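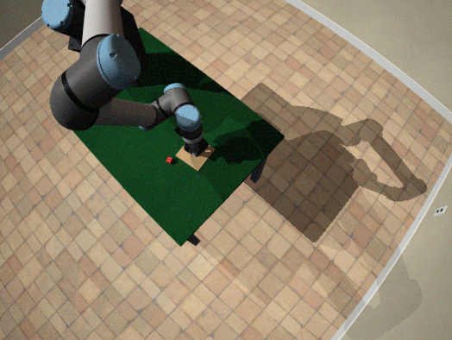 The Catby controller had been running since Friday night, and by Sunday morning it had 84 good picks out of 170. Han-gyeol Kwak wrote the number in the log under 10 May 2020 and went to make rice.

Uvholm had sent everyone home with a laptop and a promise that it would be short. The real arm was locked in the building on the second floor, with its power off. What Han-gyeol had was the copy, in a room with tiled floors and beige walls that someone had built in February for a sales demo. They had even put in an electrical outlet. Nothing was plugged into it.

The job was simple enough to say. Run the Catby, run the Gurko, same arm, same gripper, same table, and tell Wang which one to buy. Wang was the customer. Wang wanted an answer by Tuesday and had asked for it in one page.

After breakfast Han-gyeol loaded the Gurko and watched the first few runs from the side camera.

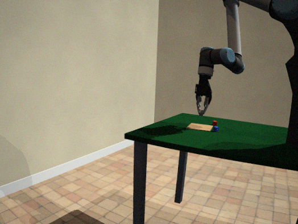
Gurko, first morning. Gripper closed, red and blue cubes by the end of the board.

The difference was easy to see once it was moving. The Catby went to a point and stopped, then went to the next point and stopped. The Gurko never quite stopped. It came around the elbow in one long curve and slowed down over the board like a person looking for the light switch in somebody else's house. It was slower by 2 seconds a pick. Han-gyeol wrote that down too.

At noon her mother called. She asked what the work was and Han-gyeol told her.

"So it's a video game," her mother said.

"It's a test."

"Do you win?"

"I'm at 84."

"Out of a hundred?"

"Out of 170."

Her mother thought about this. Then she asked if there was enough kimchi in the house, and there was, and they talked about that for a while.

In the afternoon the misses started to bother her. The Catby had missed in the same way every time, a little long, so the left finger came down on top of the thing it was meant to go beside. The Gurko missed short, or to the right, or not at all for twenty runs and then three in a row. She moved to the wrist camera and turned the speed down to a quarter.

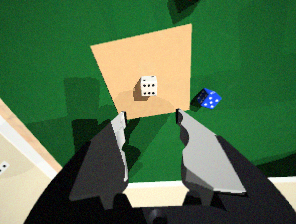 She ran it again from the same start. The fingers went in, and this time they closed where they should have. She ran it a third time and it missed. Nothing had been changed between the two. She checked the seed, checked the lighting file, and got up and opened the window.

A miss that was always the same could be fixed with one number. She knew that, and Wang would know it too. But she had liked the long curve, and she noticed that she had been running the Gurko for an hour longer than the plan called for, hoping.

She opened the page for Wang and typed "Catby" at the top. Then she sat there - the dishes still in the sink, the neighbor's radio going - and put the Gurko back on for one more batch before she wrote the rest.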